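Home | Opening Hours | Join | Toy Library | FAQ | Contact

Vamley Toy Library: Frequently Asked Questions

Who may borrow from the library?
Any household, childminder or nursery in Vamley or Gukholm may join. Membership is granted to an adult, who is responsible for all items taken out on the card.

How many items may be borrowed at once?
A household may hold up to eight items for a period of 21 days. Nurseries should write to Rodica Costache, Lending Manager, to agree a larger allowance.

May children try the toys before borrowing?
Yes. The play tables are available throughout opening hours. Children under eight must be accompanied by an adult at all times.

What kinds of toys are put out on the tables?
The selection is changed regularly and includes wooden blocks, toys kept in tubs, and pieces for practising fitting a peg into a hole. Members wishing to borrow something from a table should ask at the desk, as certain items are reserved for use on the premises.
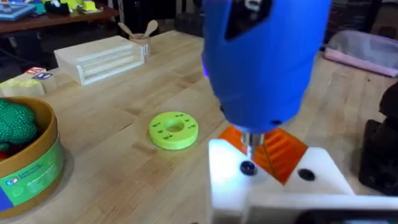
Play table: peg and two-hole block, green ring, Learning Resources container and wooden blocks.

Are small parts suitable for my child?
Pegs and other small parts are not lent to households whose youngest child is under three. The age guidance on the packaging should be followed in every case.

What happens if a piece is lost?
Please inform the desk when the item is returned. No charge is made for a single missing piece. Where a set can no longer be used, members may be asked to pay up to half its replacement cost.

How should toys be cleaned before return?
Wooden toys should be wiped with a barely damp cloth and dried at once. They must not be soaked. Plastic toys may be washed by hand in warm soapy water.

Can a loan be renewed?
Loans may be renewed twice, provided that no other member has reserved the item. Renewals can be made at the desk or by telephone.

Do you accept donated toys?
Donations are accepted at the Divirley Road entrance by arrangement with Dinesh Menon. Soft toys can be accepted only if new and labelled.

Page last reviewed: 2021-04-22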